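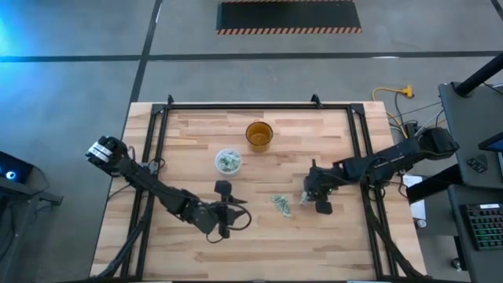
What should a department budget for besides the arms themselves when it equips a two-arm tabletop station?

Budget for the table, the mounting frame, the grippers, the workstation and its cart, power distribution, and spare fingers and cables. These items are commonly left off the first request and must then be bought from the operating account.

14 comments

k_lennox
I am posting the above as a starting point for members preparing requests for the November round. Our department at Brernthorpe has been asked to submit a figure for a second station. The quotation from Bornero is $2243 for the frame, clamps, and cabling, delivered. Skinner has quoted $1784 for what is described as the same list. I would welcome comments from any department that has purchased from either firm.
Keir Lennox

bench_admin
We purchased from Skinner last year. The rails were sound and the delivery was complete. Please note that their quotation did not include the corner clamps, and we were invoiced for them separately. I recommend asking for an itemized list before the two figures are compared.

Share 5

rowan.facilities
I must disagree with the first answer on one point. Power distribution should not appear in an equipment request at all. Under our rules it belongs to the building, and a request that includes it will be returned. An extension cord across a floor is not a permanent supply, and an equipment budget should not be used to make it one.

k_lennox
That may be the rule at your institution. At ours, any outlet beyond those already in the wall is charged to the department that asks for it. If I leave the line out, the station cannot be commissioned within the year. I will mark it as subject to review.

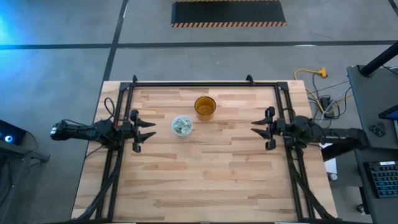
The other line I would like to see discussed is task materials. Our trials use small household items: a clear plastic cup, an amber mug, and green paper money to be picked up and placed. The cost is slight, but the paper creases with handling and should be replaced on a schedule so that trials remain comparable. I have entered a line for 20 sets. Our finance office has questioned whether consumables may be charged to a capital request.

tmarsh_procure
They may not, in most cases. Capital rules generally require that an item have a useful life of more than one year. Place the cups and paper under supplies and refer to them in the narrative. Reviewers object less to a small supplies line than to a capital list with household goods in it.

bench_admin
I agree with the above. I would also move the spare gripper fingers to supplies. We replaced ours within the first year.

rowan.facilities
On that we differ. Fingers are parts of the equipment, and an initial set of spares bought with the arms should be capital. Replacements bought later are supplies. Our auditors accepted this treatment without comment.

Share 2

midova_user
Has the department considered leasing? We hold our second station under the Midova plan on a term of 5 years. The annual charge is higher than I would like, but service visits are included and the workstation is exchanged once during the term.

k_lennox
We have considered it. A lease commits funds in years for which we have no approved budget, and the dean's office will not sign on that basis. For a department with a steady allocation I can see the merit. Does the exchange cover the monitor and keyboard, or the computer only?

midova_user
The computer only. The cart, monitor, and keyboard remain ours to maintain.

tmarsh_procure
I would caution against treating the lower quotation as settled. With the clamps added, and freight if it is not included, the difference may be small. Ask both firms to hold their prices in writing until the round closes.

k_lennox
Thank you. I have written to both firms for itemized lists, dated 16/06/2018, and have requested that prices be held. I will post the revised comparison when the replies have been received.

bench_admin
Please include the lead times with it. Ours was longer than quoted.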